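Visits > Workshops > Plakwood

This site uses cookies. Accept | Settings

Plakwood gripper bench, 17/11/2020

Eskil Haugland maintains the two-finger grippers at Plakwood. Each finger has a ridged foam pad on a sawtooth-shaped plastic backing. Pads are replaced after 1,008 closures. The finger is unscrewed at the mounting block, the old pad is peeled off and the backing is checked for cracked teeth.

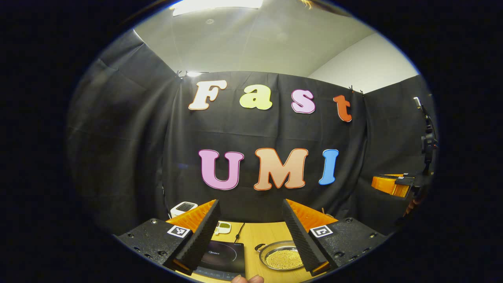
Marker squares are wiped at each pad change. A scratched one is reprinted, and the finger spacing is then calibrated again.

Related
Troltis: belt tensioning
Charbonneau open day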